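Laundry and Linen Scheme: progress report to the Engström Fund
April 2022
By the scheme coordinator, Burnby
6 min read

It hardly seems any time since we were writing to thank you for agreeing the second half of the grant, and yet a whole winter of washing has gone by in between, so this report has rather a lot to fit in. I will try to keep to the headings you sent us, though I know from last time that I tend to wander.

The short version is that the laundry at Mesis House is open, it is busy, and it is doing what we hoped it would do when we first sat down with your application form. Between the opening and the end of last month we put through 1,456 loads for 108 households in Burnby and the villages on the Zuter side of the river. Our target for the period was 1,000 loads, and I will admit we thought that was a brave figure when we wrote it down!

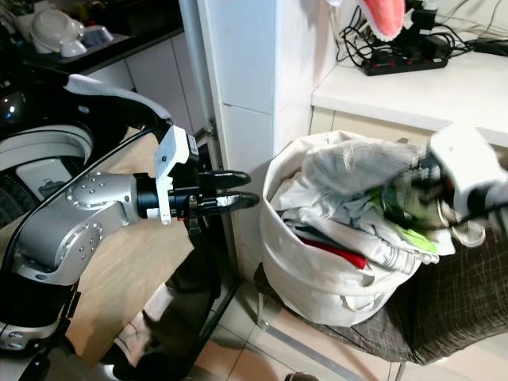
Bags have been the great discovery of the winter. We began with thin plastic sacks, which split on the stairs and made everybody's clean things look like rubbish waiting for collection, and after a few weeks of that we moved part of your equipment money across (with your kind agreement) to buy proper cloth ones. The white canvas sort with a fabric handle has turned out to suit us best, as it stands up well enough to be loaded from the top and can go in the wash itself. People do fill them right to the brim, reds and lime greens in among the whites, and so the sorting table has become a much more important part of the day than we planned for. We now ask each household to send whites in a bag of their own if they can manage it. Some do and some don't, and we sort the rest when it comes in.

We bought 271 bags in all, which sounds a great many for 108 households, but most families need one at home and one with us, and the larger ones need three. A few have gone astray, as we expected. We have started sewing a numbered tape inside the rim, and this has helped a good deal with the old trouble of a bag going back to the wrong door.

On the machines themselves there is less to tell, and I think that is good news. The repair line in the budget is nearly untouched. We had one blocked filter and one door seal that needed changing, both dealt with inside a day. The power bills are a different matter and I shall come to those under money.
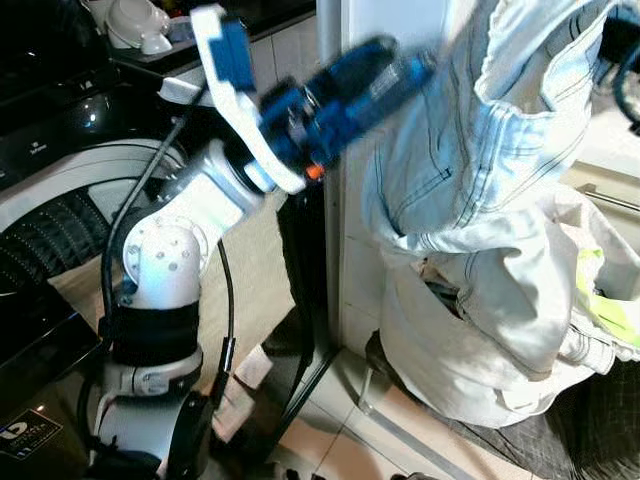 Heavy things take up far more of our time than the original plan allowed. We had costed the work as if every load were shirts and pillowcases, when a good share of what comes in is work clothing, thick trousers, coats and bedding. These want smaller loads and a much longer dry, and they slow down everything behind them. Since February we have kept the early part of the day for heavy washing and the afternoon for everything else. It has evened things out nicely, and the households who need work clothes back by the next morning nearly always get them.

Pockets deserve a word too. We empty every one before washing, and whatever we find goes into an envelope pinned to the bag. Tissues are still our worst enemy.

Money. We have spent a little under what we forecast on equipment and rather more on electricity and delivery. The full table is attached as before. We have not asked to move anything further between headings, but if fuel carries on as it is we may need to talk to you about the delivery line, and we would sooner raise it early than surprise you at the end of the year.

What we have not managed is the mending afternoon. It was in our plan for the winter and it simply got squeezed out by the volume of washing. We still want to do it, there is plainly a call for it, and we have put it down to begin in May with two sewing machines and the long table by the window. If it goes well we would like to teach simple repairs there as well, zips and hems to begin with.

You asked whether households feel comfortable using the scheme. From what they tell us when we deliver, most do, and the plain cloth bags have helped with that, as they look like anybody's laundry. A couple of families told us they had found the first visit awkward, so new households can now choose to have their first bag collected from home.

We would be very glad to show you round whenever you are next this way. Mornings are the best time to see the heavy wash going through, and the kettle is always on. The next set of figures will reach you with the summer report.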